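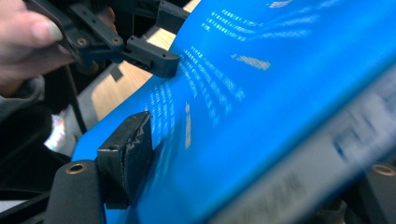
A blue laptop screen, tilted back.

April 20, 2018

Hello again from my kitchen table! I spent most of this week reading up on the Bomton broadband vote, and I have opinions (you knew I would). The short version is that the county wants to sign a 15-year deal with Kareck to run the lines out past Hakala Road, and the contract says almost nothing about what happens if speeds drop or prices go up. I read the whole thing twice - all 19 pages - and the word "repair" shows up in one paragraph near the back.

I want faster internet as much as anyone. My own connection quits whenever I try to upload a file bigger than a postcard. But there are 1,202 homes on that list, and the folks living in them should get to see a price before the county signs for them, don't you think?

So please write to your county board member before the June meeting. Keep it short and say where you live. If you'd like to speak in person, sign-up is at the front desk and closes at 9 that morning, so get there early!

Next time I'll get into the Ditis billing mess, which a bunch of you have emailed me about. Keep those coming - I do read them all, even the grumpy ones.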